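Grellville cooks pound their way to a record day

Thursday, August 19, 2021
By Somtochukwu Akinola
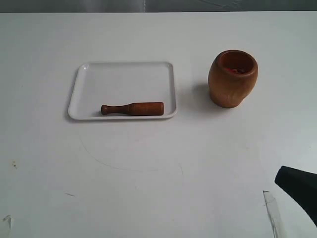
Grellville Community Cookery Club

What a turnout! Our summer pounding day filled the Rodis Hall from breakfast until well past teatime, and the raffle and food stalls raised £2525 for the new kitchen.

Ebuka Ogbonna opened the morning with pepper paste, done the slow way with a wooden pestle, and had everyone queuing for a go. Ifeanyi Odukoya's groundnut soup was gone in 10 minutes (I got the last bowl, sorry). The youngest cook, aged nine, made a ginger and garlic rub that Babatunde Afolabi says he'll be using on his own chicken from now on.

The new kitchen should be ready in February, with two proper ovens at last. Autumn classes start soon and beginners are very welcome. Ring Nnamdi Danladi on extension 1611 to book, and bring an apron!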